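Home Help Board > Lighting > Desk and table lamps

White table lamp on a covered table: rocking base, cable position, shadow on one side

Posted by Othmane Abdel Rahman
2021-06-13

I have a white table lamp with a round, flat base and a straight upright pole. It stands near the back of a large table with a white covering over the top. I use the table for cutting card and paper. There are three points I would like to settle before I fix the cable down.

1. The base rocks slightly when I press the head of the lamp to tilt it. On the bare wood of the table it does not rock. I assume the covering has a ridge or an air pocket under it, but I have smoothed it twice and the movement came back each time.

2. The cable leaves the base on the left. The socket is also on the left, behind the table. I can run the cable across the top, as now, or turn the base so that it drops straight over the back edge. If I turn the base, the button ends up at the front, where I catch it with my sleeve.

3. The right half of the work surface is darker than the middle. I am right-handed and most of the cutting happens there.

The table is 1,713 mm long and 900 mm deep. The lamp is a Dandix, bought in September, height 402 cm according to the box, which I take to be a misprint for mm. The leaflet gives nothing on placement.

The pole and base as they stand on the table:

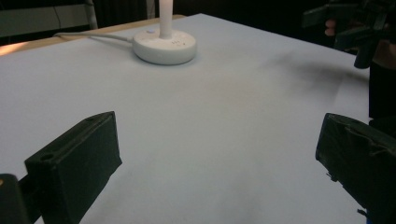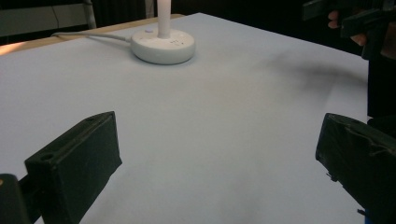 Magdy Tazi
Rocking first. A flat disc base usually stands on a thin foam ring or on small pads near the rim. Turn the lamp over and check that all of them are present and at the same height. A missing pad may not show on hard wood if the others happen to sit level, but it will show on anything that gives. If the pads are sound, the fault is in the covering. Lift it at the back edge, wipe the wood, and lay it again from the centre outwards. Fix it with double-sided tape along the back edge only. If you tape all four sides, the sheet has nowhere to go when the room gets damp and it will lift in the middle again.

If that fails, cut a disc out of the covering slightly larger than the base and stand the lamp directly on the wood. I did this with a Lilton lamp on a lined bench. Trace round the base with a pencil, cut 5 mm outside the line, and tape the cut edge down.

For the cable, leave the base as it is. Run the cable to the back edge at a shallow angle and clip it under the tabletop. Allow a loose loop of 41 cm or so between the base and the first clip, so that the lamp can be moved forward without pulling. Use adhesive clips of the open type. The closed ones have to be prised off if you want to change the lamp.

The dark half depends on where the head points and where you stand. With the lamp near the middle and you to the right of it, your arm and shoulder are between the light and the work. Move the lamp to the left rear corner and turn the head towards the right. The shadow of your hand then falls away from the blade.

Proston
Agree on left rear corner. Check the cable is long enough first. Mine wasn't.

kabbaj_bench
Just buy a clamp lamp. No base, no rocking, and you get the table back.

Othmane Abdel Rahman
Thank you. One pad was missing from the underside. I have replaced it with a felt one cut to the same thickness and the base is now steady on the covering, so I have not cut the disc out. The lamp is in the left rear corner. The cable reaches with the loop included. The right side is better lit for cutting, although the front right corner is still dim, and I will try a stronger second lamp there. I looked at clamp lamps but the table edge is too thick for the ones I found.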